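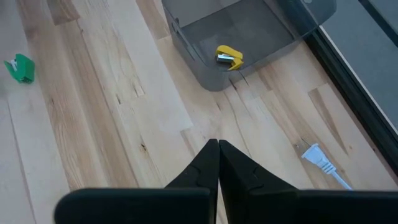
Sorting arms at the Kallness returns site: staff questions

Answers are maintained by Eun-ji Shin, process engineering. Last revised in November.

What do the arms do?
They pick small office items from an unsorted area and place them in open bins by product type. Staplers, chargers, leads and hole punches are in scope. Anything heavier than 730 g stays with the manual line.

Will my job change?
If you work on small items, yes. Hand sorting drops to the first two hours of the shift. The remaining time moves to inspection, repacking and clearing stopped picks. Grades and hourly rates are unchanged under the Draviden site agreement.

Are posts being cut?
No posts are being removed in this phase. There are 80 people on the returns floor and the rota is planned for the same number. Any later change would go through the normal consultation.

Who corrects a wrong pick?
The operator on that cell. Press Hold, wait for the amber light, move the item by hand and log it in Imance under "misplaced". Do not reach past the floor line while the light is green.

Why are leads and plugs handled differently from staplers?
A stapler keeps its shape when gripped. A cable does not, and a plug can catch on the rim of a bin. Leads are therefore attempted twice and then passed to a person – this is set in the cell software and is not a fault.

Does colour matter?
Not for sorting. A yellow stapler and a green stapler have the same product code and go in the same bin. Colour is recorded only when the item is repacked.

Is the camera on the arm recording me?
It points at the work area and runs only while the cell is active. Hands may appear when an operator clears a pick. Footage is deleted after 8 days and is not used for performance reviews.

What training is given?
Five hours, paid, during the shift. It covers stopping and restarting the cell, clearing picks and logging. Repair work is outside the course and remains with maintenance.

Can I ask to stay on manual sorting?
Yes. Use the rota preference form at the Ham desk. Requests on medical grounds are dealt with first – the others are taken in order of receipt.

What is the pick target?
There is no individual target. Output is reported per cell, per shift.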